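Brondlow Collectors' Fair, quick notes before I forget it all

14/03/2020

Back from Brondlow, feet killing me. Typing this up on the train so excuse the spelling.

First thing, the queue. Doors at 9, I got there a bit before and it already went round the side of the leisure centre. Ticket was £8 on the door, cash only, and no sign telling you that until you reached the desk. Cashpoint is in the petrol station over the road. It charges.

Inside is one big sports hall plus the corridor. Corridor is where the cheap stuff is. Boxes of loose mugs, lunch tins with no lids, sci-fi egg cups, a robot cookie jar with a chip on its ear that I went back to twice and didn't buy. Regretting it now. Somebody was selling spaceship cruets at £28 the pair and the stopper was missing from one. No thanks.

Main hall much better. Lutum had the corner by the fire doors and were the reason I went. They do the stoneware monster mugs, hand glazed, every one a slightly different green. New for this year is a teapot with tentacles for the handle. Lovely thing, pours badly, they let me try it with water and half went up my sleeve. They say the spout is being redone before it goes in the shop in May. I've put my name down anyway.

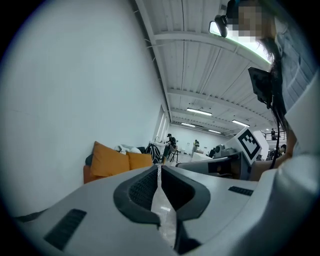
Masanja next door to them, much busier. Enamel pins, tea towels, alien biscuit cutters. Bought the cutters, set of 8, boxed. The moon one is going to snap, I can tell just from looking at it. Their catalogue is a proper printed one with 1,900 items in it, and the woman on the stall said they only carry a fraction of that to fairs, so if you want somthing particular email them first and they'll bring it along.

Triratent was a let down. Big stand, loud music, mostly the same ray gun bottle openers as last time. The one new thing was a toaster that burns a flying saucer on your bread. Demo toast was very pale. Could have been a saucer, could have been a hat. Didn't get a price because the chap was on his phone the whole time I stood there.

Food: one van outside, chips and burgers. Chips good. Tea in the hall cafe was £2 and stewed, take a flask.

Got talking in the queue to a couple who only collect salt and pepper sets from old space shows, almost 28 years of it, whole spare room gone. They'd found nothing and were off by eleven.

Parking free but full early. Train station is a ten minute walk, uphill going back with bags. Left just after one, the aisles were getting thin by then and the corridor lot were already packing away.

Spent more than I said I would. Next one is in May, same hall, and I'm told theyre taking cards.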